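The pear problem with our robotics club

My daughter's school dropped its build season last fall. In place of the plywood ramps and the box of stripped gears, the robotics club now runs on Stalis, a simulator, and the kids spend the year teaching an arm on a screen to deal with a pear on a plate.
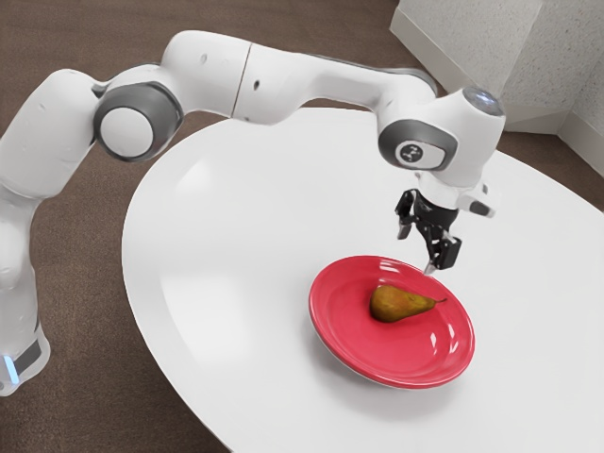 I went to the open evening in a bad mood and I'll admit I came home in a slightly better one. The work isn't fake. Edith Chambi, who coaches the club, had the students show their code before they showed anything moving, and the code was theirs, with rude variable names to prove it. One team had logged 368 attempts at the pear. You could never do that with a real arm and real fruit in a room that has to be a Spanish classroom again by 8 a.m.

Still, I have questions, and the handout from the district didn't answer them.

The first is about what counts. The teams are ranked on success rate, and the best one reported 123 good grasps out of 134 in its final run. Parents clapped. I asked what a good grasp was and got three different answers from three teenagers. One said the pear had to leave the plate. One said it had to stay up for two seconds. The third said the program decides. That third answer bothers me, and it should bother the people handing out the ribbons in July.

The second is about the pear itself. A simulated pear weighs whatever somebody typed in. It doesn't bruise unless you tell it to. When I was in a club like this, a long time ago, our claw squashed a tomato in front of the whole cafeteria, and I learned more about force in that moment than in a semester of physics. I don't see where that moment happens in Stalis. A failed run resets, and the next one starts with clean fruit.

Cristian Ticona, whose son is on the same team as my daughter, thinks I'm being sentimental. His argument is money: the old club took nine kids because it had two kits, and the new one takes anyone who can get to a laptop. He's right about that, and I don't have a good comeback. More kids is better. I just don't think it settles what they're learning once they're in.

My daughter says the hard part is the angle the hand comes in at – a pear lying on its side is fat at one end and skinny at the other, and her team argued for two weeks over which end to go for. That sounds like engineering to me. It also sounds like something you could check in an afternoon with a pair of kitchen tongs, and when I asked if anyone had tried, she looked at me like I'd suggested a fax machine.

So buy the tongs. Buy a bag of pears while you're at it. Keep the simulator, but before the ribbons go out, make each team write down what it means by success and try its plan once on something that can drip on the floor.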